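Workshop > Notebooks > Arm cell, carpet bay > Entry

16 February 2022

Work on the two-arm cell, carpet bay, Nilisdale building. Main job for today: the right gripper lost grip width again, and I wanted to find the reason before the Thambiah runs continue.

First check was the zero position of both grippers. I closed them by hand command with no load and read the offset from the controller page. Left was good. Right was showing a finger gap of 2 mm when it believed it was closed. Same fault as I wrote in September, but at that time I only reset the zero and did not look deeper. This was a mistake of mine, I think.

I took off the finger carrier on the right side. The two small screws were not loose, but the carrier itself had play on the slide when I pushed it sideways with a thumb. I cleaned the slide with a dry brush, put one thin drop of the light oil from the Jaltinix kit, and wiped it again until the cloth came clean. Then I mounted it back and tightened both screws a little at a time, changing from one to the other. Please do not use the thick grease from the shelf. It collects the carpet dust, and the carpet in this bay makes a lot of dust.

After this I made the zero again, in this order:

open both grippers fully
power down the gripper bus only (arms stay on brake)
wait until the controller shows the bus as lost
power up, close slowly, save zero
open and close 100 times without load

After the 100 cycles the gap was not measurable with the feeler gauge I have. Good enough to go on.
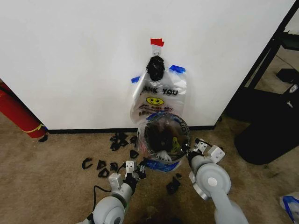 Next was the reach near the floor. The task file has the two arms come to the bag from both sides, and the elbows are low for this. Until last week the floor limit in the Skevivley config was set for the old table and not for the wall position, so the planner was refusing poses that are in fact safe. I changed the floor plane and kept a margin. Then I moved each arm down by jog, with my hand on the stop button, until the planner refused. Both refused at the same height, so the plane is level in the software. I did not check if the real floor is level. Somebody should do it with the long spirit level when it is back from the other building.

The speed for low poses I limited to 200 mm/s. Before it was 700, and this is too much for a region where the fingers can touch the baseboard. If you need the higher speed for free motion, change it in the task file and not in the global file, please. The global file is read by the other cell also.

Cable check. I moved wrist by wrist through the full roll and watched the cables with the lamp. On the right arm the cable is long enough, but the loop is wide, and with the arm low it can rub when the elbow comes inside. I did not shorten it. I put in the list one more clip for the forearm, to be printed in the softer material.
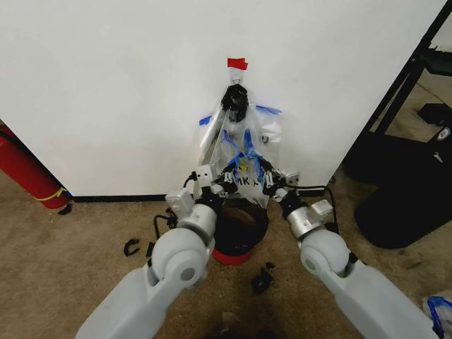 Wrist roll is still the axis I trust least on this cell. When the arms work toward each other, a small error in roll gives a side force at the fingers, and the force reading does not tell clearly from which arm it comes. My way to separate it is to hold one arm on position and let the other one be compliant, then exchange. It is slow, but the numbers are readable. With a hanging bag it is a difficult case: both grippers pinch the sides, the hook holds the top, and the plastic is soft, so I can not take the bag as a fixed reference. For the roll check I will use the aluminum bar between the grippers. The bag poses are only for looking at the approach angle, and for this they are useful – the fingers come in at an upward angle and the wrists stay apart.

Log files for both arms are saved in the Thambiah folder, under the cell name. The file before the zero correction has "old" at the end of the name. Do not delete it, I want to compare the motor current of the right gripper before and after oil.

Still open:

roll check with aluminum bar, both directions
extra cable clip, right forearm
order a spare finger carrier (slide play will come back, I expect)
real floor level
ask Jaltinix if the zero can be saved without the bus restart

Cell is left with arms on brake, gripper bus off, stop button pressed. If you start it before me, make first the zero check on the right side and write the value here under my entry.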